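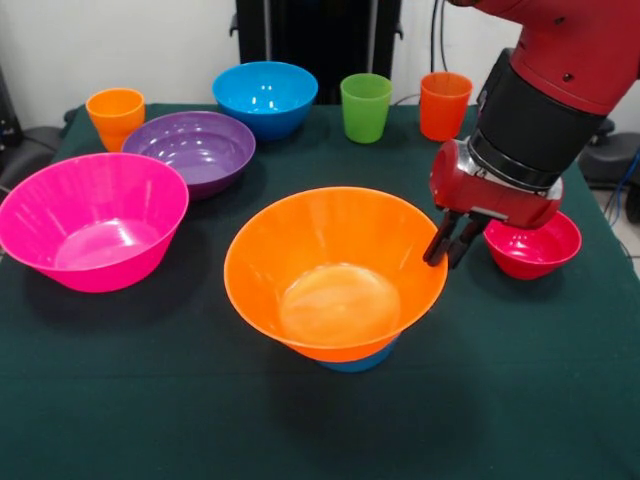 La nappe Darnis, coloris vert bouteille, avec de la vaisselle en plastique.

Nappe en feutrine Darnis, grand format
Référence 148 – vendue à l'unité ou au mètre

Bon, je vous préviens, c'est ma préférée de toute la boutique et je ne vais pas faire semblant d'être neutre ! Je cherchais depuis longtemps une nappe épaisse, qui tombe bien, qui étouffe le bruit des assiettes et qui ne glisse pas dès qu'un enfant s'y accroche. C'est Ottilie Hofstetter, de chez Nägeli, qui m'a envoyé les premiers échantillons en mars, dans une enveloppe tellement bourrée que le facteur a sonné pour me la donner en main propre.

Le tissu est une feutrine assez dense, 300 g au mètre carré, mate, légèrement duveteuse au toucher. Elle boit un peu la lumière (je trouve ça très reposant sous une suspension un peu forte). Les bords sont coupés net, sans ourlet. La feutrine ne s'effiloche pas, donc vous pouvez la recouper vous-même avec de bons ciseaux – des vrais, ceux de couture, pas ceux de la cuisine, j'ai essayé et c'était vilain.

Dimensions et coloris

Deux tailles en stock : 148 x 225 cm et 148 x 300 cm. La largeur est celle du rouleau, je ne peux pas faire plus large sans couture, et une couture au milieu d'une nappe, très peu pour moi. Pour une table de 100 cm de large, il reste 24 cm de tombant de chaque côté, ce que je trouve parfait : assez pour habiller, pas assez pour s'asseoir dessus. Si votre table est ronde, écrivez-moi avec le diamètre et je vous la coupe.

Côté teintes : vert bouteille, prune, ardoise et un moutarde qui revient bientôt, si le teinturier veut bien me répondre.
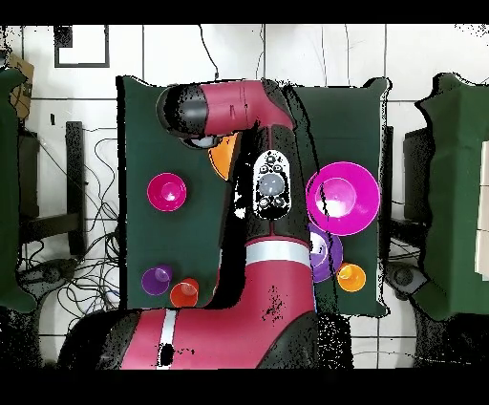 Le vert bouteille, je l'ai choisi pour une raison toute bête : il va avec ce qu'on a déjà dans les placards. J'avais peur qu'il fasse table de jeu, et puis non, dès qu'on met de la couleur dessus il change complètement de caractère. Des bols et des petits plats bien vifs, comme ceux posés un peu partout sur la table, ressortent beaucoup mieux là-dessus que sur du blanc. Avec de la faïence crème c'est plus sage, plus hiver, et avec du verre épais c'est très joli aussi. Le prune est plus difficile, je préfère le dire avant que vous commandiez.

Entretien

Lavage à la main, eau froide, un peu de savon doux, et on ne tord pas ! Séchage à plat sur une grande serviette. Pour les miettes, une brosse à habits suffit. Pour la cire de bougie, laissez durcir, grattez avec l'ongle, puis fer tiède à travers un papier absorbant. Le vin rouge, je l'ai testé malgré moi sur l'ardoise : tamponné tout de suite, il en reste une ombre. Au déballage vous aurez des plis, c'est normal, étendez-la la veille ou passez un coup de vapeur sur l'envers.

Ce qui va bien avec

Les serviettes Collia en lin lavé, surtout les naturelles, et le sous-nappe Tillby si votre plateau craint la chaleur. Benedikt Haslinger, un client fidèle, met le Tillby tout seul sous ses puzzles et s'en dit ravi.

Livraison

J'expédie roulée en tube pour les deux tailles, pliée seulement si vous le demandez. Les coupes sur mesure ne sont ni reprises ni échangées, les autres oui, tant qu'elles n'ont pas été lavées.

Fiche mise à jour le 26/7/21
Disponibilité : vert bouteille et ardoise en stock, prune sur commande, moutarde en attente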